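Teaching the Packing Line: A Conversation with Lise Fraser

When Deltolow announced in December that part of its parts-packing work would be automated, the first question from the floor was the expected one. The second, according to Lise Fraser, was more practical: who was going to show the machines how it is done?

Fraser is the operations manager for the spare parts division, which handles small electronic components in sealed bags and wrappers. She spoke with the employee bulletin on a Friday, shortly after the early shift had ended. Clifford Lapointe, a packer with 20 years at the Sawatzky Street site, joined for part of the conversation.

The work at issue is modest in appearance. A packer takes a bagged part, sets it in a plastic container, and moves on to the next. In the demonstration room the same task is carried out with a pair of hand-held grippers, so that the motions recorded are ones a robot arm could later repeat.

"We asked the supplier whether an engineer could record the motions," Fraser said. "They could, and for the first trial they did. The arm packed like an engineer. It was careful and very slow, and it handled every bag the same way."

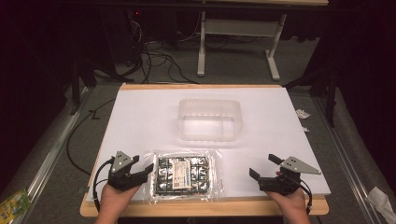
Who does the demonstrating

Deltolow now has eight employees assigned to demonstration work, all of them drawn from the packing floor. They serve in the role for part of each shift and return to their regular stations for the remainder. Their pay grade was raised at the outset, a point that Fraser said was settled before the first session was scheduled.

"I did not want people to feel they were being asked for a favor," she said. "It is skilled work. If we are going to depend on what they know, it has to be written into the job."

Lapointe was among the first to apply. He described his early sessions as humbling.

"You have been picking up bags with your fingers all your life, and then you have two jaws," he said. "You cannot feel the plastic. You have to look at where the part is lying inside the bag and decide where to take hold. I dropped plenty in the first week."

Soft packaging is the chief difficulty. A rigid box presents the same edges each time, while a bag folds, slides and catches the light. Memory modules are a common example on this line: the boards can lie at an angle inside a bag that is larger than they are, and a grip that holds well at one corner may close on nothing but film at another. 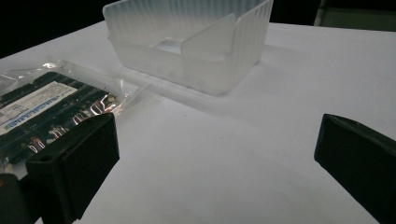 Lapointe's own preference is to study the bag before moving at all. "The young ones go straight in," he said. "I tell them to find the weight first. Once you know which end is heavy, the rest is not so bad." That advice has since been added to the written guide for new demonstrators, along with a page on labels and how to keep them facing up.

By Fraser's count, the team has completed 1,756 accepted demonstrations. Others were set aside after review, and she was reluctant to call those failures. A dropped part followed by a clean recovery is often kept, on the supplier's advice, and filed separately.

What changes on the floor

The first arm, a Ledero unit, now runs on one of the packing lanes during the day shift. It is attended at all times. Fraser acknowledged that the attendant's job is the part of the plan she has revised most often.

"At first we had one person standing there for the full shift, waiting for it to stop," she said. "That was a poor use of anyone's day. People told us so, and they were right." Attendants now rotate every two hours and have authority to take the arm out of service without calling a supervisor.

No positions have been eliminated to date. Asked whether she could promise that none would be, Fraser paused before answering.

"I can promise through the end of the current agreement, because that is in writing. Past that, I would be guessing, and people here have heard enough guessing - from me included."

Lapointe was direct on the same subject. He said he had been asked by coworkers why he would help train something that might one day do his work.

"It is a fair question. My answer is that it was coming in either way," he said. "I would sooner it learned from somebody who has done the job." 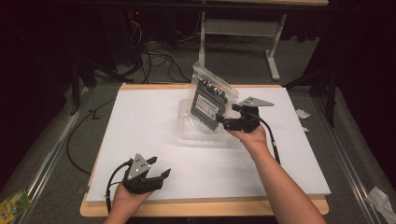
He also noted a benefit he had not expected. Having to slow down and repeat a single movement made him aware of habits he had never examined, among them a twist of the wrist that had troubled him for years. He has since stopped doing it, both with the grippers and at his own station.

Fraser would like the next round of training to include the returns bench, where parts arrive in packaging of every kind. The Bader warehouse has asked to send two of its packers to observe. Not every request will be met, she said, and the returns bench in particular may prove too varied for the present equipment.

Employees interested in demonstration work may speak with their shift lead. Prior experience with the grippers is not required, and applicants are given a paid trial session before they decide.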